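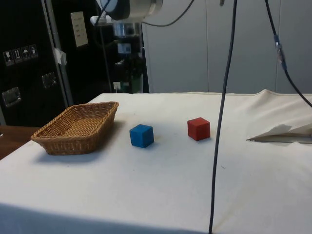

Home | Ask | Topics | Laundry & Linens | Log in

Getting faint gray smudges out of a thick white tablecloth?

Posted Jan 25, 2021 by Plilamholm
2 min read

Hello everyone! I have a heavy off-white tablecloth, cotton as far as I can tell, that has picked up gray smudges and a few tiny dark specks over the years. I washed it at 80 last May (that's Celsius, I'm overseas at the moment) and the marks only got a little lighter. I'd hate to give up on it — it hangs so nicely, and my aunt brought it all the way from Flodadwood. Is there anything gentler I could try before I reach for bleach?
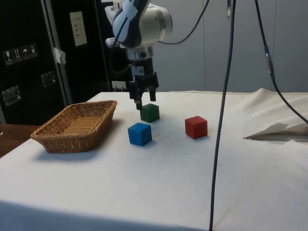
White cloth with the basket and three colored blocks on it.

Fosov
Oh, I do feel for you, I have a drawer full of these! Skip the bleach for now, it turned one of mine yellow. Fill the tub with warm water, stir in oxygen powder (whatever the box says for whites), and let it soak overnight. Rub a little dish soap into the specks first with your fingertips. Then wash at 30 with nothing else in the machine, and please don't put it in the dryer until you've looked it over in daylight, as heat can set whatever is left. Mine took two soaks, so be patient with it.

Kaewmanee
lemon juice and a sunny day, works on my napkins anyway. never tried it on anything thick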